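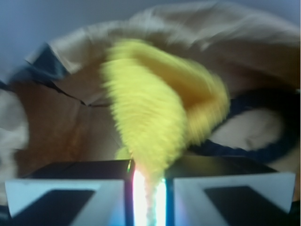 The laundry in Flenatport opens at six in the morning, and by half past the owner has usually finished wiping down the dryers. She took the place over from her uncle and has lived upstairs ever since. Most of what comes through the door is clothing and bedding, but she will take nearly anything soft, and something fuzzy and bright yellow gets the same advice as a red towel. "Wash it alone the first time," she says. "Yellow looks harmless next to white. I wouldn't trust it."

Her regulars come from the apartments on Ross Street and from the boats. The fish plant at Narer used to send its overalls on Sunday night, and she misses the money more than the smell. Last year she did 2,672 loads of drop-off wash. The year before it was 2,317. She keeps the totals in a school notebook by the register.

"People think I got busier because of the new machines," she says. "I got busier because the place in Kasunska closed."

She has raised her prices once in three years, and a few customers still bring it up. Water is her biggest bill, ahead of gas. She would like to replace the oldest washer, but the repairman keeps finding parts for it - he found a door seal in August - so it stays.

Asked what people get wrong at home, she answers right away. "Too much soap. They fill the cap to the top. Half of that is plenty, and if your towels feel stiff, try even less." She doesn't sell fabric softener and doesn't plan to.

She closes at seven, except on Sunday, when she locks up at noon and goes to her sister's for lunch.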